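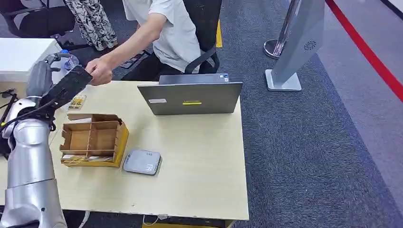
7 min read · 1,402 words

Desk Tips: The Cardboard Box Method for a Shared Work Table

If you share a desk with other people, you already know how it goes. Somebody sets down a phone, somebody else sets down a charger, a water bottle turns up next to the laptop, and by the middle of the afternoon there's no room left to open a notebook. We have four work tables in our room and every one of them used to look like that. Then we started cutting up shipping boxes, and I am now the person who gets excited about corrugated cardboard at lunch.

A divided cardboard box is my favorite desk organizer, and I've tried plenty of the other kinds. It's light, it's free, you can make one in half an hour, and when your needs change you pull out a divider and move it over. Try doing that with a molded plastic tray!

What you need

One shipping box with straight sides and no crushed corners
A second box to cut up for dividers
A ruler, a pencil and a utility knife with a fresh blade
A cutting mat or a thick piece of scrap
White glue or paper tape

Use a fresh blade. An old one drags and tears the top layer of paper, and then you get those fuzzy edges that shed crumbs all over your desk for weeks.

Picking the box

Look for a low, wide one. You want to be able to see the bottom of every compartment while you're sitting down. A box as deep as your hand is long works well for phones, tablet cases, chargers and card-sized things standing on edge. Deeper than that and the small stuff sinks and gets forgotten.

If the box you have is too tall, cut it down. Mark a line all the way around with the ruler, lay the box on its side and cut one face at a time. Leave one long flap on if you can. I keep mine standing up at the back, where it stops things from sliding off behind the box, and you can write on it or tape a list to it.

Boxes that held bottles or jars often come with a grid of dividers already inside. Grab those! The compartments are usually square, so they won't suit every object, but you can lift out one strip and turn two squares into a long slot.

Cutting the dividers

Measure the inside of the box, both ways. Cut strips to those lengths and a finger's width shorter than the walls, so the walls still do the job of holding everything in.

Where two strips cross, cut a slot halfway up one and halfway down the other and slide them together. The slot should be as wide as your cardboard is thick and no wider. Cut it a bit narrow to begin with, test it, and shave it if you have to. A snug grid holds itself up without any glue, and that means you can change it later. I only glue the outside ends, and only if the box is going to be carried around.

Run the ridges of the cardboard up and down. Strips with the ridges going sideways fold over the first time someone shoves a power brick in there.

Deciding what goes where

Empty the desk before you cut anything. All of it, onto another table or the floor. Then put back only what you used this week. What's left over is what you need to find a home for, and it may not be a home on your desk.

Sort by shape first. Flat things (tablets, cases, thin boards, notebooks) want a long narrow slot where they can stand on edge. Stacked flat, they swallow the whole tabletop and the one you want is always at the bottom. Small boxy things want squares. Cables want their own compartment, one cable to a loop, each held with a twist of paper tape.

Put the tallest things at the back of the box and the shortest at the front. Put the thing you reach for most on the side of your better hand. That sounds too simple to write down, but I had mine on the wrong side for most of May and was reaching across my own laptop the whole time.

Leave one compartment empty. Mark it "in" if you like. New things land on every shared desk, and if there's a spot waiting for them they go there and don't end up on the keyboard.

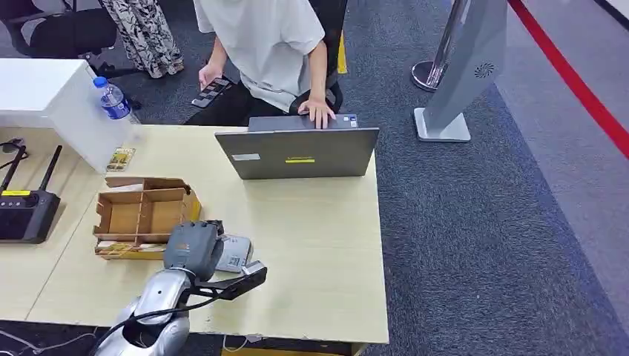

From the Workroom Tips pages of the Prisau Shared Desk Club

Where the box should sit

Beside the laptop, a little to the left or right of center, with a clear strip of tabletop in front. Our tables are pale wood-look tops that face each other, so people sit on both sides, and for a while every organizer was pushed against one edge where only one person could get at it. Moving the box toward the middle fixed that. Now either person can reach in without standing up.

Keep the strip in front of the box empty. I mean completely empty between jobs. That's your landing space for whatever you're handling at the moment, and it's the first thing you lose when a desk starts to slide. If a little card or a scrap of cardboard has been lying there since this morning, pick it up and give it a slot.

Water bottles

Give bottles a place off the main work surface. We have a white cabinet next to one of the tables, and its top is perfect: you can reach it from your chair, and a bottle that tips over there isn't tipping over onto a laptop. If you don't have a cabinet, a side table or a stool will do. Cap on, always, even if you're going to drink again in a minute.

Please don't make a bottle compartment in your cardboard box. I did. Cold bottles sweat, the bottom went soft, and I was back to square one with a fresh blade.

Routers and other things with wires

A router doesn't need the best seat on the desk. Slide it to the far end and let its cable drop off that side so it never crosses the part where you work. Leave space around it, and keep the vents uncovered. Anything with antennas is going to get knocked by an elbow if it's near the middle, so the edge is kinder to it too.

For cables that have to cross the desk, run them along the back and tape them down at two points. Paper tape peels off cleanly from most laminate tops, but test a corner first. If your desk is made of two tables pushed together, feed the cables down through the joint — I love this one, it takes a minute and the whole top looks bigger.

Cards, labels and little printed things

Small cards vanish on a desk. Stand them up! Cut a piece of cardboard as wide as the card, score it down the middle, fold it into a low tent and cut a slit along the ridge. The card stands in the slit and you can read it from your chair. I make five or six of these out of the offcuts every time I build a box.

For the compartments, write on the front wall of the box in thick marker, or use sticky labels if several people will be moving things around. Short words are best. "Phones." "Chargers." "Cards." If a label needs two lines, the compartment is holding too many kinds of things.

Tidying with two people

It goes so much faster with two. One person holds things up and the other says where they live. Pass flat items hand to hand by the edges, and don't let go until you feel the other side has a grip. Take turns, too. The person who only ever decides gets bored, and the person who only ever lifts gets tired.

Set a timer if you tend to wander off into sorting old receipts. We do the big reset at every table once a month and a quick one before leaving, and the quick one is mostly putting flat things back on edge.

When to make a new box

When the corners go soft, or when you notice you've been piling things on top of the dividers. Flatten the old one, save any strips that are still stiff, and recycle the rest. My current box is the third one, and the middle divider has been in all three.

If your box has started to lean but you aren't ready to replace it, run a band of paper tape around the outside, just under the rim, and press it down hard at the corners. That should get you a few more weeks.

Last updated September 22, 2026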